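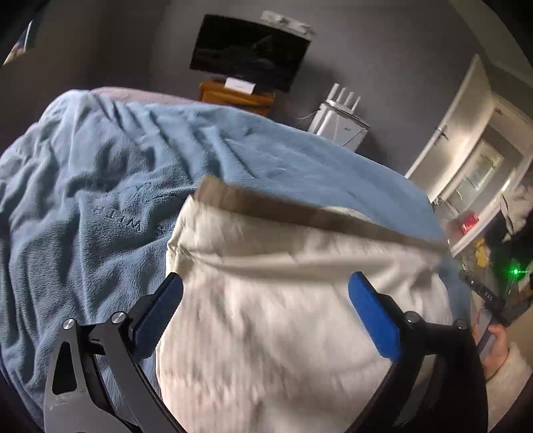

August, 6:40 in the morning

Slept badly again. The window was open all night and the recycling truck came at five. I gave up at six and made coffee and sat at the kitchen table with the seed order, which I have been putting off.

The garden did better this year than last. The beans along the fence are finished and I pulled most of them yesterday after work. The strings were rotten and came down with the vines. The tomatoes are still going. I weighed what I picked last night and wrote it on the calendar, 9 pounds, mostly the small yellow ones. Half have split from the rain on Monday's side of the bed, the low end, where the water sits. I need to raise that end before spring. I said the same thing last year.

Rimantas Urbonaitė came by at lunchtime yesterday to return the wheelbarrow. He put a new tube in the tire, which I didn't ask for but was glad to have. He thinks the squash has borers. I cut one stem open with the pocketknife and he was right, two fat white grubs in there. We pulled four plants and bagged them. He said to put them in the trash and keep them out of the compost. That leaves the one by the shed, which looks fine so far.

He is still arguing with Fostura about the greenhouse kit. They sent the wrong door in June and the replacement has the hinges on the wrong side. He has been on hold with them so many times he knows the music. I told him to drill new holes and be done with it. He doesn't want to drill a new door. I can see that, but he has been without a greenhouse all summer.

The bill for the water came. $207, the highest we have had. Some of that is the garden and some is the toilet upstairs, which ran for most of July before I bought the flapper. I would like a rain barrel under the back downspout. Uibo has one for $54 without the stand. I could make the stand out of the blocks left from the steps. I measured and the spout would clear the top by a couple of inches.

Called my sister in the evening. She has started at the new office in Romesska and says the drive is worse than she was told. She gets home after seven. She asked for the pickle recipe and I read it to her over the phone, and then realized I had read her the one with too much salt, the one I crossed out. Have to call back today before she buys anything.

I finished the library book about the canal. The last part was slow, all lawsuits. I have the next one on hold.

Put up seven pints of tomatoes after supper. One didn't seal, so it's in the refrigerator and we'll have it on noodles tonight. I am nearly out of lids. The store had none of the regular size, only wide mouth, and the woman at the register said everyone has been in for them this week.

To do today: call sister about the salt. Lids, try the hardware store. Move the hose off the grass before it leaves another yellow stripe. Order garlic. I want the same hardneck kind as last fall and they sell out early. Look at the squash by the shed.

It's getting light enough to see the fence now. Clouds in the west, and I left the shovel out again.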